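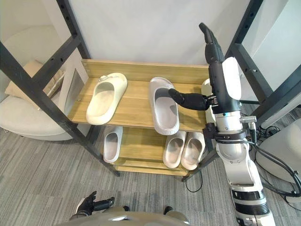
Nawal Saber keeps slippers in her desk drawer. They're for the rack, she says, for the days when one of the others gets chewed up in a finger joint and has to be swapped out before the next run.

Saber leads the handling group at Kekano, which opened its doors to the public for an afternoon in September. I had asked for half an hour with her before the first visitors came in. I got closer to two hours, most of it standing up, while the robot went on working at its shoe rack and people drifted past to watch.

The company has been in the building for 4 years. Before that it was three people in a rented unit across town, and Saber was the third. She had been designing conveyor guards for a food packing plant and answered an ad that didn't mention robots until the second paragraph.

"I thought it was a maintenance job," she said. "I brought my own multimeter to the interview."

The work that visitors came to see is called Jellura inside the company. It's the household part of a larger program, and the household part is mostly tidying: putting shoes on racks, folding towels, moving cups from one place to another. Saber picked the shoe task herself and has had to defend it more than once.

"People want to see it pour a drink," she said. "A slide is harder in some ways. It's soft, and the opening is wide but low. You get the fingers under the strap, and then the whole thing bends and you're holding it at an angle you didn't plan for."

I asked why slides and not regular shoes. She said they did try sneakers, and that the laces caused so much trouble that the group set them aside until next year. Slides also come in pale colors, which she said is unkind to the vision software when the light is flat. Yao-tsung Hung, who writes most of that software, was at a desk nearby and looked up at this.

"Pale gray next to cream next to white," Hung said. "I didn't choose them. If I'd chosen them they'd be red."

Hung came over from Karnon, where he worked on sorting parcels. He misses the parcels a little, he told me. A box has corners, and you can find a corner. With a slipper he needs to know which end is the heel and whether it's lying flat, and the strap hides a good part of what he'd like to see. His current version was trained on 500 labeled pictures that he and Saber went through by hand over one long week, and he thinks it needs a lot more.

By then the first group had come in, mostly families, along with a class from the community college. Angus Niven, who runs the floor on days like this, gave the same short talk to each group and answered what they asked. One boy wanted to know if it could tie a bow. Niven told him no. A woman asked what it would cost, and he said it wasn't for sale and that he couldn't guess at a price that meant anything. 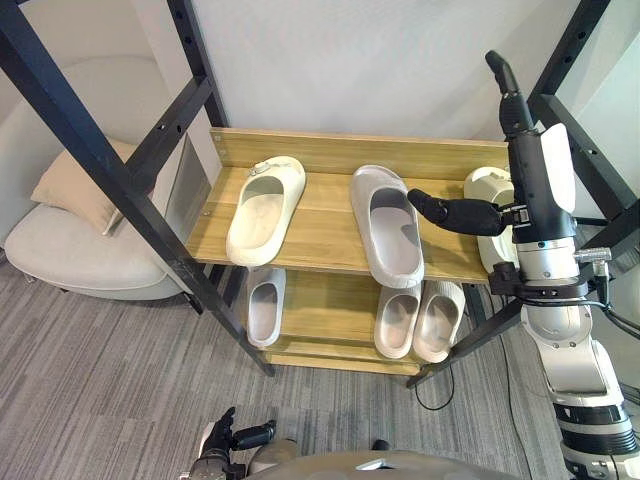
PENG HALL, KEKANO OPEN DAY – September

The approach is the part Saber wanted me to watch. The right hand comes in level from the side with the fingers out straight, toward the gray slide on the top shelf, and the fingertips have to be in the correct place before anything closes. She talked quietly while we stood there, the way people do near someone who is concentrating.

"Everybody watches the grab," she said. "I watch the bit just before. If the fingers are a little high there, I already know how the rest is going to go."

I asked how often it goes well. She wouldn't give me a percentage for the day. In the last set of runs they wrote up, the hand got hold of the slide and put it where it was asked to in 27 tries before somebody had to step in, and that was their best stretch so far. The one before it ended on the second try.

Flora Shearer, who teaches the community college class, had brought her students for the mechanical side. She asked Saber about the fingers and how the joints are driven, and the two of them got into cable routing for a while. I didn't follow all of it. The students did, or wrote it down anyway. Shearer told me later that she likes taking them to places where the thing might fail in front of them.

"They see a lot of finished videos," she said. "Those don't help you much when you're 19 and your own gripper won't close."

Saber agrees with that up to a point. Her own boss, Alistair Dunbar, would have preferred a recorded demonstration on a screen with the robot standing by, and the two of them argued about it for most of the summer. Dunbar confirmed this cheerfully. He still thinks a screen would have been easier on the staff – he had been fielding questions since noon and his voice was going.

What comes after shoes, I asked Saber. Towels again, she said, and then laundry out of a bag, which she isn't looking forward to. She would also like a second rack of a different height, because she suspects the robot has gotten too used to this one.

Roughly an hour after I'd meant to leave, she walked me to the door and then went back in to talk to Hung about the lights.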